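Workshop notes > Grippers > Looking after the hand-held gripper

Start Notes Parts Swaps Contact

Changing the finger pads and getting the grip straight again

I get asked about this one more than anything else on the site, so I've finally written it all down. It covers the black two-finger hand-held gripper with the riveted linkage, the one we call the Mazza (the name comes from the first box of parts, and it stuck). Most of it should work on any tool of the same sort, though do check your own screws before you buy anything.

You'll want a small cross-head driver, a soft toothbrush, a lint-free rag, a drop of light oil and a new pair of rubber pads. Mine come from Nirneo in bags of 80, which sounds like a lifetime's supply until you start working with cloth every day!

Start with the tool switched off and flat on a towel. Close the fingers by hand and look at the tips side on. The pads should meet along their whole length. If they touch at the top and leave a sliver of light lower down, one of them has worn or crept out of its mount, and you can stop reading the bits about the linkage for now.

Pull the old pads off from the tip end. They're only a push fit on mine, but they do cling – a bit of warmth from your fingers helps. Brush out the mounts before anything new goes in. Cotton fluff packs down into a hard little felt in there and holds the pad proud, and I once spent a whole evening blaming the linkage for what was a pinch of fluff. Push the new pads right home, wipe them with a barely damp rag and let them dry.

Now the arms. Open and close them slowly and feel for a gritty spot. One tiny drop of oil on each rivet, work it in, then wipe until the rag comes away clean. Keep it well away from the rubber, please. If an arm rocks sideways when you wiggle it, oil won't cure that and you're looking at a new linkage.

Then try it on something real. I like a ribbed cuff for this, as the ribbing shows up a crooked grip straight away, and a sweatshirt sleeve has enough weight behind it to pull. 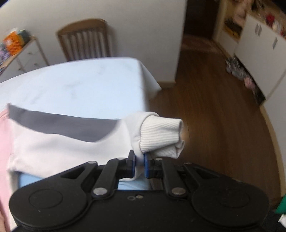
Ornella Ferri wrote in to say she does the cuff test with the sleeve pulled at an angle as well, and she reckons a worn pad gives itself away much sooner like that. She also changes both pads at 400 grips whatever they look like, and keeps a tally on masking tape stuck to the lid of her toolbox.

I've borrowed the angled pull and I'm very glad of it. As for the tally, I change mine at 200 if I've been on towels or denim and let them go longer on thin stuff, so have a play and see what suits you.

If the cloth slides out, look at the pads again before you turn up the closing force. I did it the other way round for months (daft, I know) and all I got was creased shirts and tired pads. Go up one small step, try the same cuff, and write down the setting where it holds. Mine lives in a notebook under Hestlow settings, along with the date of the last pad change.

Last job: set the closed position again. New pads are thicker than old ones, so the old zero is wrong the moment you fit them. Close the fingers on nothing, save that as closed, open fully, save that too, and run it back and forth a few times to check that both ends stay put.

Spare pads go in a tin, out of the sun. Next page is charging and cables.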